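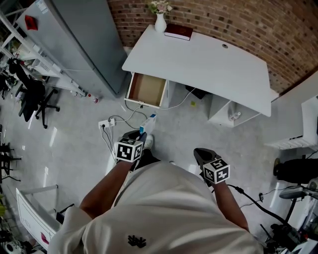
Que contient le jeu de données Kárason ?
Des notices de livres reliés vendus d'occasion, saisies à partir des catalogues papier de la librairie Kárason, à Rullerville.

Version et contenu
Dernière mise à jour : 26/6/23
Le fichier principal, notices.csv, compte 2 326 lignes, une par exemplaire. Les catalogues d'origine en annonçaient environ 3 000, mais plusieurs cahiers manquent et les pages trop effacées n'ont pas été saisies. Encodage UTF-8, séparateur point-virgule, virgule décimale.

Champs
id : identifiant stable, jamais réattribué
catalogue : numéro du catalogue, de 1 à 21
auteur, titre : tels qu'imprimés, fautes comprises
annee : année d'édition, vide si la notice porte « s.d. »
format : in-8, in-12, etc.
reliure : texte libre
etat : code de 1 (mauvais) à 9 (neuf)
prix : en francs, sans conversion
remarque : ex-libris, envois, feuillets manquants

Le code etat est le nôtre. Les catalogues emploient des formules comme « bel ex. » ou « dos passé », dont la table de correspondance se trouve dans etats.csv. Les formules absentes de cette table donnent un champ vide. 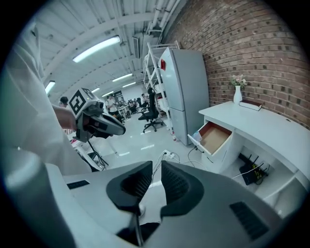
Fig. 2 — Deux pinces à main, manche blanche à gauche.

Saisie et relecture
La saisie a été faite à la main, sans reconnaissance de caractères. Jytte Mikkelsen a relu l'ensemble des prix et des années. Les titres en langue étrangère n'ont été relus qu'une fois et il y reste des coquilles — surtout dans les accents scandinaves.

Problèmes connus
Les catalogues 4 et 5 se recoupent : un même exemplaire peut y figurer deux fois, à deux prix différents. Nous avons gardé les deux lignes.
Le mot « chagrin » désigne parfois un demi-chagrin dans les premiers catalogues. Ne pas comparer les reliures avant et après le catalogue 8 sans vérification.
Les lots (« ens. 3 vol. ») occupent une seule ligne. Le prix est celui du lot.

Fichiers annexes
etats.csv : formules et codes
lieux.csv : villes d'édition normalisées
numurau.txt : notes sur le fonds Numurau, dispersé dans les catalogues 12 à 14
CHANGEMENTS : corrections par version

Citation
Mikkelsen, J., Notices Kárason, éditions Tallham.

Les corrections sont à envoyer avec l'id de la ligne et, si possible, la page du catalogue. La prochaine version est prévue pour novembre.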